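Widalier 616 rear hub clicking under load - pawls or something dumber?
Posted in Drivetrain and Wheels

Efraín Condori

Bought a used gravel bike in October with Widalier 616 wheels, 600 miles on it according to the seller, who also described the bar tape as "fresh," so make of that what you will. On climbs I get one sharp click per wheel turn, drive side. It goes away when I coast. I've regreased the pedals, swapped the skewer and tightened the cassette lockring. Before I open the freehub and lose a spring under the fridge, is there anything else worth checking?

Sheyla Quintero

Spokes. Once per wheel turn, only when you're pushing, is nearly always two spokes rubbing where they cross. Put a drop of light oil on each crossing, wipe off the extra, go find a hill. If it's quiet, check the tension on the drive side, as mine had 5 that were close to finger loose. A Kirui tension gauge is nice if you can borrow one. Plucking them and listening is free.

I went through all this one wet evening with the wheel across my knees.

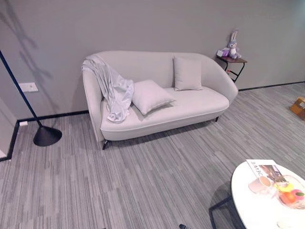
The loveseat, two pillows and a satin throw.

If the oil does nothing, then open the freehub. Pull it apart inside a clear plastic bag and the springs have nowhere to go. Use thin grease on the pawls - the thick stuff makes them stick, and then you have a second thread to post.

Tarkolico

Could be the frame. Mine clicked for a whole season and it was the derailleur hanger bolt. Or just get Limex hubs, I have the 206 and it's so loud you can't hear anything else wrong with the bike.

Efraín Condori

Spokes it was. Six minutes of work after three weekends of regreasing pedals. Hanger bolt was loose too, so Tarkolico gets half a point.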